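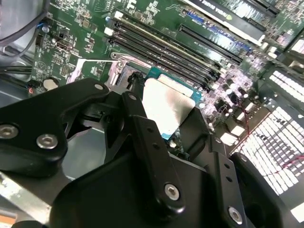 Fischtreppen seien doch eine feine Sache, hieß es in einer Zuschrift an unsere Kinderseite, denn jetzt könnten die Fische endlich wieder überall hinschwimmen, und damit sei das Problem ja gelöst.

Gelöst? Da schauen wir lieber noch mal nach.

Warum Fische überhaupt wandern

Viele Fische bleiben nicht ihr Leben lang an derselben Stelle. Lachse schlüpfen in kleinen, kühlen Bächen, schwimmen als Jungfische ins Meer und kommen später zurück, um ihre Eier zu legen. Beim Aal läuft es andersherum: Er wächst meistens in Flüssen und Seen auf und zieht zum Laichen weit hinaus in den Atlantik. Laichen heißt, dass die Weibchen Eier ablegen und die Männchen sie befruchten. Auch Barben, Nasen und Bachforellen wandern, nur eben kürzere Strecken innerhalb der Flüsse. Ja, es gibt einen Fisch, der Nase heißt.

Nun stehen in sehr vielen Flüssen Wehre. Ein Wehr ist eine Art Mauer quer durchs Wasser. Es staut den Fluss auf, zum Beispiel für ein Wasserkraftwerk oder eine Mühle. Für einen Fisch, der flussaufwärts will, ist dort Schluss. Ein kräftiger Lachs kann zwar springen, aber eine Groppe, die am Grund lebt und schlecht schwimmt, scheitert oft schon an einer Stufe, die so hoch ist wie deine Hand breit.

Wie eine Fischtreppe funktioniert

Eine Treppe mit Stufen aus Stein, auf denen Fische hochhüpfen, darfst du dir nicht vorstellen. Meist sind es viele kleine Wasserbecken hintereinander, jedes ein Stückchen höher als das vorige. Zwischen den Becken gibt es schmale Öffnungen. Der Fisch schwimmt durch einen Schlitz, ruht sich im Becken aus und nimmt dann den nächsten.

Am Wehr Narden an der Ulton wurde so eine Anlage gebaut, geplant vom Büro Nazarenko. Sie hat 47 Becken. Auf dem Schild am Ufer steht: »Freie Bahn für alle Fische«.

Für alle? Das ist ein großes Wort. Woher weiß das Schild das?

Erst mal den Eingang finden

Stell dir eine riesige Turnhalle vor, in der es stockdunkel ist. Irgendwo ist eine Tür. Du spürst nur, dass von dort ein bisschen Luft hereinzieht. So ähnlich muss sich ein Fisch zurechtfinden. Er spürt die Strömung und schwimmt gegen sie an. Kommt aus dem Kraftwerk sehr viel Wasser und aus der Fischtreppe nur ein dünner Strahl, dann landet er vermutlich vor dem Kraftwerk. Dort kann er lange warten.

Fachleute nennen das Wasser, das die Fische zum Eingang führen soll, Lockströmung. Wie stark sie ist, steht auf den Schildern am Ufer fast nie. Frag ruhig danach, wenn du einmal eine Führung mitmachst.

Was Zahlen verraten und was nicht

Um herauszufinden, ob Fische die Treppe benutzen, kann man oben eine Reuse einhängen. Das ist ein Fangkorb, in den die Fische hineinschwimmen und aus dem sie schwer wieder herauskommen. Sie werden bestimmt, gemessen und freigelassen. In Narden geschah das im Oktober, an 25 Tagen. In der Reuse waren insgesamt 182 Fische. Davon waren 16 Bachforellen.

In der Broschüre zur Fischtreppe heißt das »ein voller Erfolg«. Klingt ja auch nach viel. Aber bevor du klatschst, stell ein paar Fragen.

Wie viele Fische wollten überhaupt hinauf? Wenn unten am Wehr 200 warteten, dann wären 182 großartig. Waren es viele Tausend, sieht die Sache ziemlich mau aus. In der Broschüre steht dazu nichts.

Welche Fische waren es? Gute Schwimmer schaffen eine Treppe leichter als schwache. Eine einzige Zahl, in der alle zusammengeworfen werden, verrät nicht, wer fehlt.

Warum gerade im Oktober? Bachforellen laichen im Herbst und Winter, da passt der Monat. Barben und Nasen laichen aber im Frühjahr oder Frühsommer. Wer sie zählen möchte, müsste auch dann eine Reuse aufhängen.

Und wohin sind die Fische danach geschwommen? Die Reuse hängt am oberen Ende der Treppe. Was weiter oben passiert, bekommt sie nicht mit.

Weiter oben kommt nämlich Endthorpe

Wer von Narden die Ulton entlang flussaufwärts wandert, kommt nach Endthorpe, und dort steht das nächste Wehr. Eine Fischtreppe hat es nicht. Der Fisch, der sich durch alle Becken gekämpft hat, schwimmt also ein Stück und steht wieder vor einer Mauer. Vielleicht findet er dazwischen eine gute Stelle mit Kies, an der er laichen kann. Vielleicht auch nicht, denn vor einem Wehr ist das Wasser oft langsam, und am Grund sammelt sich Schlamm. Kieslaicher können damit wenig anfangen.

Dann gibt es noch den Rückweg, den man leicht vergisst. Aale wollen irgendwann flussabwärts. Sie folgen der Hauptströmung, und die führt häufig genau auf die Turbinen zu. Eine Turbine ist ein Rad, das vom Wasser gedreht wird und Strom erzeugen hilft. Für einen langen Fisch ist sie gefährlich. Ein feines Gitter davor und ein eigener Abstieg können helfen, kosten aber Geld. Die Fischtreppe allein löst das nicht.

Also weg mit den Fischtreppen?

Das wäre auch zu schnell geurteilt. Eine gut gebaute Fischtreppe ist für viele Tiere besser als eine Mauer ohne Durchgang. Manchmal wird ein Wehr aber gar nicht mehr gebraucht, weil die Mühle längst stillsteht. Dann kann man es abbauen, und der Fluss fließt wieder durch. Ob das in Endthorpe möglich wäre, haben wir gefragt. Eine Antwort haben wir noch nicht.

Wörter zum Nachschlagen

Wehr: Bauwerk, das einen Fluss aufstaut
Reuse: Fangkorb für Fische
Lockströmung: Wasser, das Fische zum Eingang der Treppe leiten soll
Kieslaicher: Fische, die ihre Eier auf oder in Kies ablegen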